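Open Day at the Lillow House

In June I went to the open day of Lillow, a house where people come to learn how to take care of their clothes and their home textiles. I had seen a small paper about it in the window of my bakery. The entrance was 15 dollars and a cup of tea was included. I am living in this country for six years now and I still like very much to see how other people do the simple things, such as washing and folding.

The house is at the end of Orozco Street, a walk of nearly 80 steps up from the bus stop. I arrived at ten in the morning and there was already a line at the door. A woman named Canan Tekin received us. She started Lillow with her sister, and she speaks softly, so we all had to stand close to her.

First she took us to the laundry room on the ground floor. It smelled of soap and warm cotton. On the wall there was a big chart with the washing signs, and I must confess that I learned there what the circle with the letter P means. I had always thought it was for parking the iron. After this we went through the sewing room, where an old Fonon sewing machine is still used for repairing zippers. I would have stayed longer there, but the second group was waiting behind us.

The bedrooms upstairs are used for folding. Mrs. Tekin prefers a bed to a table, as you can spread the whole garment and you do not need to bend so much. Her beds have a woven mat over the patchwork quilt. The mat gives a firm surface, and a sweatshirt does not sink into it the way it does on a soft cover. My grandmother had a similar mat for summer sleeping and she would have been surprised to see it used for this.

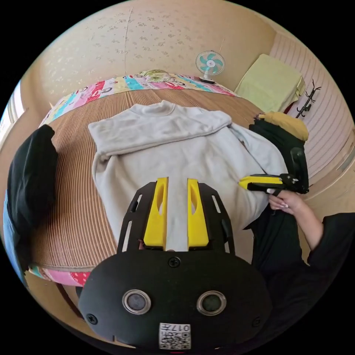
For a sweatshirt the method is the following. You put it face down and smooth it from the middle to the sides. Then one sleeve goes flat across the upper back, and after it the other. The sides come in, and at the end the hem goes up toward the collar. Mrs. Tekin repeated many times that the sleeve must lie straight, for a crooked sleeve makes a thick place that you will feel in the whole pile. At home I always folded the sleeves last, and my piles were always falling.

We could try it ourselves with clothes from a basket. My first one was quite ugly. The third one was acceptable, and a man beside me asked me to show him how I did the hem, so I was a little proud.

In the hall there was a small sale. I bought a linen bag from Clanetti for my wool things and looked a long time at a quilt for 244 dollars, with very fine stitches, but it was too much for me. The tea was served in the garden, with a dry lemon cake.

If you want to visit, come early and wear shoes that are easy to take off, as upstairs you walk in socks. The next open day is in the fall.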